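Filed under: Menswear > Reviews > Basics

The Bastcombe overshirt, after two months

I bought the Bastcombe in July, a month when no sane person buys an overshirt, because it was marked down from $345 to $226 and I have the self-control of a Labrador. It comes from Grastcombe, who until recently made only trousers and made them well. You can tell they're new to sleeves.

The fabric is the good part. It's a midweight cotton twill, stiff for the first week and then suddenly pleasant, like certain in-laws. Mine is navy. There was a brown as well, which the website calls Patwary and everybody else will call brown.

Fit

Shoulders are spot on. The body is boxy without making me look like I've come to fix the boiler. The arms, though, were cut for a man who changes lightbulbs without a ladder. I'm six feet tall and I turn the cuffs back twice. My friend Bijan Bahrami, who is shorter and vainer, had his altered and says it was worth the trouble.

Pockets

There are 2 on the chest and they button, slowly. A phone goes in fine but pulls the whole front down on that side. Keys are a better bet – or a train ticket, if your life is that simple.

Washing and folding

Cold wash, hang dry, iron if you're seeing your mother. The collar keeps its shape. I fold mine flat and square on a shelf, as I do with every shirt I own, and the creases drop out after an hour of wear. 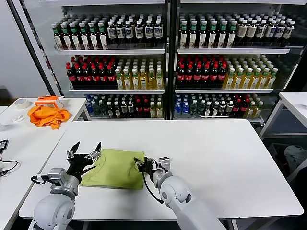
Would I buy it again?

At $226, yes. At full price I'd go for the Flulledetti chore jacket, which has shorter arms and an inside pocket, and spend what's left on lunch.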